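Lultlow folding crab trap, one season of use
Review by Kamran Yousafzai
Jul 17, 2026

I bought the Lultlow folding trap last November, when my old wire one rusted through at the bottom. I fish for crab and sometimes lobster from a small boat near Galport, only for my own kitchen, under a recreational license. So please read this as the opinion of a hobby fisherman with one boat and a bad shoulder. 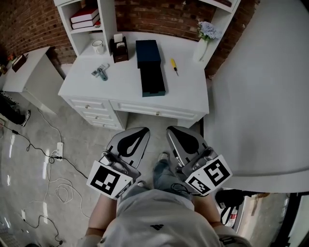
The first thing to know is the weight. My old trap was heavy enough that I had to rest between hauls. The Lultlow is lighter, and on a calm day I can pull it up by hand from 42 feet without thinking much about it. The price for this is that it moves. In a strong tide it walked along the bottom, and one morning I found my buoy far to the east of where I left it. After that I tied a piece of old chain inside on each side, and it has stayed in place. I think the maker should include some weights, or at least say in the leaflet that you will need them.

Folding works well. Two hooks hold the end walls up, and when you release them the trap goes flat and fits under the seat. With cold fingers the hooks are difficult. I put a loop of cord on each one, so I can pull them with gloves on.

The netting is the part I worried about. Crabs are not gentle, and seals are worse. So far I have repaired one hole, as wide as my hand, with ordinary twine. The knots near the entrance have become loose but they still hold. The door closes with a rubber strap, and this strap I do not like at all. It became soft in the spring and I replaced it with a stronger one from Malik, the tackle shop behind the harbor.

About the catch I can say only good things. The two entrances are low and wide, and the bigger crabs go in easily. In May I also had a lobster, a female with eggs, so she went straight back over the side. The escape rings let most small crabs leave before I pull the trap, which saves a lot of sorting. Check your own local rules about ring size before you buy – the rings on mine were correct for Galport, but my neighbor on the dock, Oľga Mikuš, fishes out of Odbridge and had to change hers.

Cleaning is simple. I rinse it with fresh water, leave it open on the fence and fold it the next day. The frame coating has come off at two corners and there is a little rust there. I painted over it.

Would I buy it again? Yes, for a small boat or for fishing from a pier. If you leave your traps out for a week in rough water, I would stay with a heavy wire one. Mine is back in the water tomorrow, with fish heads for bait and the chain tied in.

Four stars out of five. I took one away for the strap.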